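# Where Does Dust Come From?

Dust is on the shelf, under the bed, and on top of the refrigerator where only tall people can see it. You wipe it away, and a week later it is back. Where does it keep coming from?

Dust is a mix. It is made of very small pieces of many different things, and the mix changes from one house to the next. A house beside a dirt road has different dust from an apartment on the ninth floor. A house with two cats has different dust from a house with a wood stove.

## What is in it

Most house dust starts in one of two places. Either it comes in from outdoors, or it is made inside.

From outdoors come bits of soil, sand, pollen from plants, soot from fires and cars, and salt if you live close to the sea. Some of these blow in through windows. A lot of the soil walks in on the bottoms of shoes.

Inside, the biggest makers of dust are cloth and people. Every time you pull on a sweater or sit on a couch, tiny threads called **fibers** break off. Cotton, wool, and polyester all do it. The gray fluff in the dryer filter is made mostly of these fibers, all caught in one place.

People and pets also drop flakes of skin. The outside layer of your skin is made of dead cells, and they come off all day long as new skin grows underneath. You may have heard that house dust is mostly skin. That is true of some dust, such as the dust in a bed, but in many homes soil and fibers make up a larger share.

Other things in the mix may be:

- hair and fur
- crumbs
- tiny pieces of insects
- paper fibers from books, tissues, and boxes
- flakes of old paint
- spores from mold (spores are a little like seeds)

## How small is small?

Scientists measure dust in **micrometers**. There are 1,000 micrometers in one millimeter, and a millimeter is the smallest mark on most metric rulers.

A human hair is often between 50 and 100 micrometers wide. A grain of beach sand can be several hundred micrometers across. Many pollen grains are between 10 and 100 micrometers. Smoke particles are usually smaller than one micrometer, so you can see a cloud of smoke but you can't pick out a single piece of it.

Your eyes can't make out things much smaller than the width of a thin hair unless the light is very good. Most of the separate specks in dust are too small to see. You see them when many of them are together.

## Why dust floats

If you drop a marble and a speck of dust at the same time, the marble hits the floor right away. The dust may take minutes or hours.

Air pushes back on anything that falls through it. The marble is heavy for its size, so the push hardly slows it down. A dust speck has very little weight, but it still has a surface for the air to push on. It reaches a slow, steady speed and drifts down at that speed.

Air in a room is also never completely still. Warm air rises from heaters, lamps, and people. Doors open and close. A small current of air is enough to lift a fine speck back up before it lands.

You can see this when a beam of sunlight comes into a dark room. The specks in the beam go up, down, and sideways. The same number of specks are floating in the rest of the room, but there is no strong light to show them.

## Where dust lands

Dust settles where the air is slow. Corners, the space behind a door, and the floor under a bed are all places where air hardly moves. Once a few fibers have gathered there, they tangle, and other bits catch on the tangle. After a while you have a dust bunny.

Flat surfaces collect more than upright ones, because specks falling from above land on them. Walls collect some too. Rough walls hold more than smooth walls.

The color of a surface matters to your eyes, though it makes little difference to how much dust falls. Pale dust shows up well on a dark table. Dark soil shows up well on something white, and there you can also see that it often lies in uneven patches, thick in one spot and thin in the next.

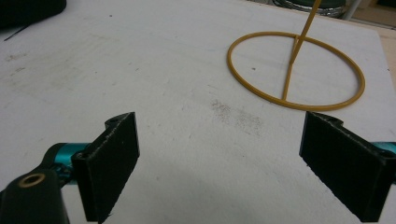

## Why dust sticks

Blow on a dusty shelf and some of the dust flies off. Some stays. There are three main reasons.

The first is **static electricity**. When two things rub together, tiny electric charges can move from one to the other. A charged surface pulls on light things nearby. Rub a balloon on your hair and it will pick up scraps of tissue. A plastic surface can do the same with dust, especially in winter, when heated air is dry.

The second is **stickiness**. Cooking sends small drops of oil into the air, and they land on kitchen shelves and cabinets. Dust that falls on the oil stays there. Kitchen dust can feel gummy for this reason, and a dry cloth won't do much to it. Warm water with a little dish soap will.

The third is that very small things cling to surfaces anyway. All matter pulls weakly on other matter that is touching it or nearly touching it. On something as big as a marble, you would never notice. On a speck that weighs almost nothing, the weak pull is enough to hold it in place, even upside down.

## Dust from far away

Some dust travels a long way. Strong winds lift fine sand and soil from the Sahara, a desert in northern Africa, and carry it across the Atlantic Ocean. Some of it comes down in the Caribbean and in the Amazon rain forest, where it brings phosphorus, something plants need to grow.

Volcanoes throw out ash, which is made of tiny bits of rock and glass. A little dust even comes from space. It falls on the whole Earth, including your roof, but it is mixed with so much ordinary dust that it is very hard to find.

## The jar lid test

Hanna Kovalchuk was 11 when she tried this test in her family's house in Lorport. It needs no special equipment. It took her two weeks, in February, with the heat on and most of the windows shut.

You will need:

- 3 clean jar lids, all the same size
- clear tape
- a sheet of black paper
- a pencil
- a magnifying glass

1. Wash the lids and dry them well.
2. Choose three places in your home. Pick places that are different from each other. Hanna used the top of a bookcase, the windowsill in her bedroom, and a shelf in the kitchen.
3. Set one lid in each place with the flat side up. Ask the other people in the house to leave them alone.
4. Wait two weeks.
5. Press a piece of tape, sticky side down, onto each lid. Lift it off and stick it to the black paper.
6. Write the name of the place next to each piece of tape.
7. Look at all the pieces with the magnifying glass.

Hanna decided to count. She drew a small square on each piece of tape and counted the specks and fibers inside it, then added the squares together. Her total was 797. The bookcase had the most. The kitchen shelf had fewer specks, but they were hard to lift off the lid, so her kitchen number was probably too low. She wrote that down next to the number. Scientists do the same when they think a measurement is off.

Her older sister, Lesia, ran the test again with the lids turned over so that the rims stuck up. She wanted to know whether a rim would keep dust in. The bookcase lid held more fluff this time, but she had also waited longer, so she couldn't say which change had done it. If you want to know what one thing does, keep everything else the same.

You don't need to count. You can just put the pieces of tape in order from the least dusty to the most dusty.

## Is dust bad for you?

A little dust does no harm to most people. Your body is built to deal with it. Hairs in your nose stop the bigger pieces. Smaller ones stick to the wet lining of your nose and throat. A sneeze or a cough clears some of them out.

Dust bothers some people more than others. Dust mites are animals too small to see easily, and they live in beds, carpets, and soft furniture, where they eat skin flakes. They don't bite. Their droppings can make people with allergies sneeze or give them itchy eyes, and can make asthma worse.

Some kinds of dust are dangerous for everyone. Fine dust from cutting stone or concrete can hurt the lungs, so workers wear masks and often use water to keep it down. Dust from very old paint may contain lead. Leave peeling paint alone and tell an adult.

## Getting rid of it

You can't get rid of all of it. You can have less.

- Leave shoes at the door.
- Use a damp cloth. A dry one pushes a lot of the dust back into the air.
- Start at the top of the room and do the floor last.
- Wash sheets in hot water every week or so, if the label allows it.
- Shake rugs outdoors, and stand so the wind is behind you.

## Words to know

**Fiber:** a thin thread, such as the ones cloth is made from.

**Micrometer:** one thousandth of a millimeter.

**Pollen:** powder made by plants. It helps them make seeds.

**Soot:** black powder left when something doesn't burn completely.

**Spore:** a tiny cell that can grow into a new mold, mushroom, or fern.

**Static electricity:** electric charge that builds up on the surface of a thing.

*Written by Lieselotte Kleinschmidt. Science check by Pylyp Pylypenko. Last updated May 29, 2022.*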